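手首カメラだけで細い物の把持姿勢を合わせる手順

この手順では、グリッパーの付け根に付けた小型カメラの画像だけを使い、机の上に置いたペンのような細長い物に指の隙間を合わせます。外部カメラも深度センサーも使いません。手法の元はJade GillがVilgateの社内メモにまとめた「隙間線合わせ」で、ここではKorkenという小さなPythonパッケージに入っている実装を使います。

前提
・二本指の平行グリッパーと、指先が画像の下側に写る位置に固定したカメラ
・手先速度を指令できるロボットアーム
・Korkenをインストール済みのPC
・天板が平らで、高さが分かっている机

考え方
カメラとグリッパーの位置関係は動かないので、指の隙間は画像の中でいつも同じ場所に写ります。この隙間の中心を通る直線を「隙間線」と呼びます。対象物の軸を画像から求め、隙間線との横ずれと角度差を両方ともゼロに近づければ、あとは高さを下げて指を閉じるだけになります。手先座標と画像の厳密なキャリブレーションは要りません。画像上の横ずれと手先の移動方向の符号が合っていれば収束します。

手順1 隙間線を登録する
アームを何も置いていない机の上に移動し、指を作業時の開き幅にします。korken gap --record を実行すると、指の輪郭を検出して隙間線を保存します。指が黒く机が白い場合はしきい値の調整はほぼ不要です。指と机の明るさが近いときは、机に無地の紙を敷いてから登録してください。開き幅を変えたら登録もやり直します。

手順2 対象物のマスクを作る
対象物を置き、指先より上の領域だけを切り出します。指の部分は手順1で得た輪郭で除外されます。残りの領域で天板との色の差を取り、一番大きい連結領域を対象物とみなします。

ここで失敗しやすい点が二つあります。
一つ目は照明の反射です。つやのある天板では天井灯が白い帯になって写ります。帯は天板より明るいので、「天板より暗いか、彩度が高い」画素だけを残す設定(mask_mode: dark_or_color)にすれば落とせます。明るさの差の絶対値を使うと、反射が対象物より大きな領域になり、そちらに合わせに行ってしまいます。
二つ目は対象物の白い部分です。ラベルや軸の一部が白いペンでは、マスクが途中で切れることがあります。min_gap_join を大きくして、同じ向きに並ぶ領域をつなぎます。軸の向きの推定には長さが必要なので、切れたまま進めないでください。

天板の汚れや擦れ跡も薄く残りますが、面積が小さいため連結領域の選択で除かれます。面積の下限は268画素にしています。拭いてから始めるに越したことはありません。

手順3 軸を求める
マスクの画素に主成分分析をかけ、第一主成分を軸の向き、重心を軸上の点とします。ラベルが胴から張り出している場合は重心がわずかに横へ寄ることがあるので、外れ値を除いて直線を当て直すオプション(refit: true)を有効にします。

向きには180度の不定性が残ります。つかむだけなら問題ありませんが、キャップを決まった側に向けて置きたいときは、端の色で判定する処理を別に入れる必要があります。ラベルの文字を読んで向きを決める方法も試しましたが、この距離では文字がぼけるため採用しませんでした。

手順4 合わせる
制御は次の順で行います。
1. 角度差を手首の回転で減らす
2. 横ずれを手先の左右移動で減らす
3. 両方がしきい値以内に5フレーム続けて入ったら停止する

回転と移動を同時に行うと速くなりますが、カメラが回転軸からずれているぶん横ずれが振動します。最初は順番に行い、動作が安定してからゲインを上げてください。ゲインの初期値は設定ファイルのままで構いません。

前後方向の位置は、対象物の手前側の端が隙間に入り込むところまで進めて決めます。端が指先の間に隠れるとマスクは短くなりますが、軸の推定に使う部分は指先より上に残るので、合わせ込みは続けられます。

手順5 下げて閉じる
高さは机の既知の高さから計算します。下降中は横方向の補正を止めます。指が対象物に近づくと影が濃くなり、マスクが影の側に広がるためです。下げ切ったら指を閉じ、モーター電流か指の開き幅で把持を確認します。

結果
Florvilleの作業場で、ペン類をランダムな向きに置いて1000回試しました。失敗は161回です。原因を見ると、反射の帯が対象物に重なってマスクが分断されたものが最も多く、次が下降中の接触で対象物が転がったものでした。前者は照明を横にずらすとかなり減ります。後者は下降速度を落としても改善が小さく、指先に薄いゴムを貼る案をStepan Fedorukが検討中です。

なお、この数字は机一台、グリッパー一種類での結果です。Zamora側のアームは手首の形が違い、カメラの取り付け角も変わるので、同じ成功率になるとは限りません。

うまくいかないとき
・対象物の反対側へ動く:横移動の符号が逆です。lateral_sign を反転します。
・角度が合う直前で行ったり来たりする:回転ゲインを半分にします。
・対象物が見つからない:露出を固定しているか確認します。自動露出のままだと、反射が視野に入った瞬間に全体が暗くなります。
・隙間線が毎回ずれる:カメラの固定ねじの緩みを確認し、手順1からやり直します。
・短い物で軸が安定しない:長さが幅の3倍に満たない物は、この手法の対象外と考えてください。

設定ファイルは対象物ごとに分けて保存しておくと、照明を変えたときの比較が楽です。4月の版からはマスク画像もログに残せるようになりました。

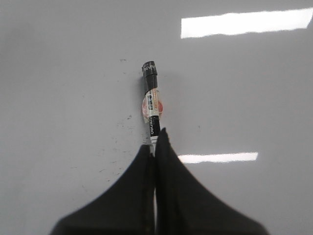

図1 手首カメラの画像。マーカーの軸が二本の指の隙間に揃い、手前側の端が指先の間に入っている。右側の白い帯は天板の反射。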